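How to budget for a two-arm work table without believing the brochure

Start with the small parts. Sellers like Prevmont quote the arms and go quiet on fingertips, and fingertips are what you will keep buying. I put down $300 a year for them. Check each pad for ridges and rough corners before you reorder.
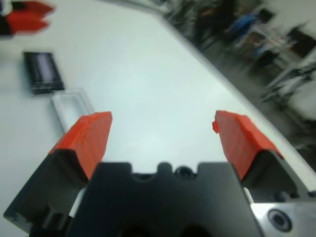 Orange-red pads on an open gripper. Look at the inner tips.

Next, ask whether you need the second arm. Geltura's sales sheet says yes - of course it does. List your jobs and mark the ones that truly take two hands. We had 7 on our list and I still have doubts.
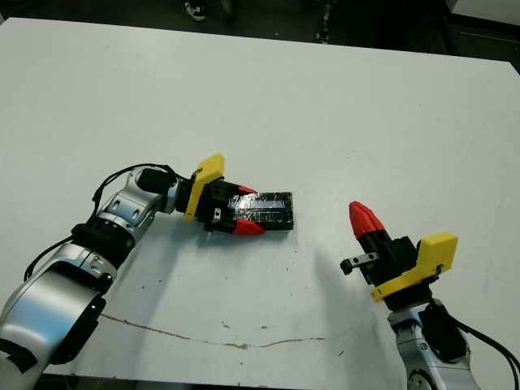
One gripper on the taped block, the other open.

Price the room too. Stands, cables, desks and monitors cost us $1,833, and no quote mentioned them.

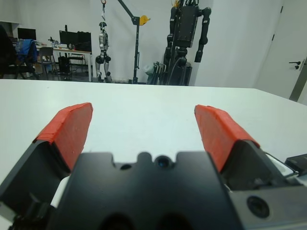 Add a line for service after the first year. Zúñiga wanted $3,000 up front for a plan I could not get in writing, so I passed. Get the terms first, then sign.

Last, ask for a trial with your own parts on the table, and set a date to say no. 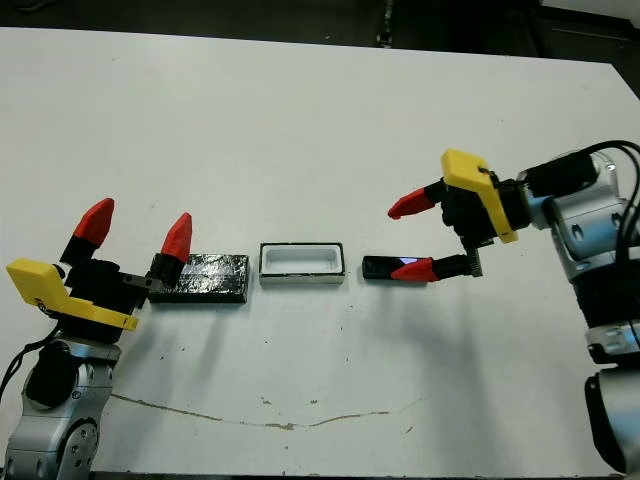 Uriel Yáñez wrote in to say that his trial ended in April and the spare cables cost him more than the fingertips did.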